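Hi! I'm Lorcan Buckley, and I'm looking for one person to come work with me at Nokine, the wash-and-fold shop I run with my sister. We do laundry for people who would like their evenings back, plus sheets and towels for a bunch of short-stay rentals. If you like tidy stacks and early mornings, keep reading.

**The short version**

- Laundry finisher, part time, four mornings a week
- Start at 6:30, done by noon (really, we lock the door)
- No experience needed, I'll teach you everything
- Posted Tuesday, May 2, 2023, open until I find the right person

## What you'd be doing

Mostly folding! Washing is the easy part — you load it, you pick a program, you walk away. Folding is where we earn our money. You'd take orders out of the dryers, sort them by customer tag, fold them our way, and wrap them up for pickup. You'd also help out at the front counter when it gets busy, which is usually the hour after we open.

Our way of folding isn't fancy, but it is consistent. Shirts go in thirds, towels go in thirds and then half, and pants and leggings get folded down to a rectangle that sits flat in the bag. Fitted sheets get their own lesson and I promise to be patient about it (it took me most of a winter to get good at them).
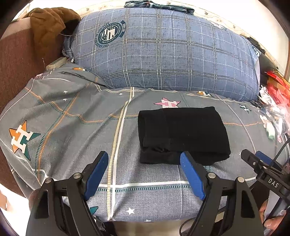 *Black clothes, folded down to a rectangle on a gray sheet.*

The other half of the job is paying attention. People leave things in pockets. People have one sweater that can't go near a dryer and they write that on the order slip in tiny letters. I need somebody who reads the slip, every time, even on a morning when the pile looks endless. Last January we had 241 orders in one week after the holidays and I still wanted every slip read.

## Who I'm hoping to meet

You don't need a resume full of laundry jobs. My best hire ever came from a bakery. What I care about is that you show up on time and you don't mind being on your feet. You should be okay lifting a full bag up onto a counter, and it helps if you can chat with regulars without losing your place in an order.

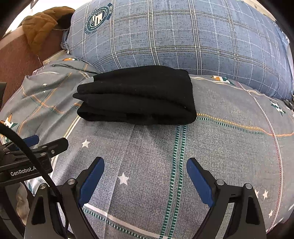
Music is a shared decision around here, by the way. Whoever opens picks first, then we trade at nine. I lean toward old country and I've been outvoted plenty. If you'd prefer to work with your headphones in, that's fine by me too — just keep one ear free for the counter bell.

## Pay and the rest of it

Pay is hourly and we'll talk numbers on the phone before you come in, so you don't waste a trip. You get paid every Friday, tips from the counter jar are split evenly, and your own laundry is free (within reason, please don't bring me your whole soccer team's). There's a $221 bonus after your first three months, an odd number my sister came up with and refuses to change.

## How to apply

Call or stop by the shop any weekday before noon and ask for me. Tell me a little about yourself, which mornings work for you, and when you could start. A trial morning is paid, and you'll spend it next to me at the folding table. I get back to everybody, usually within a couple of days.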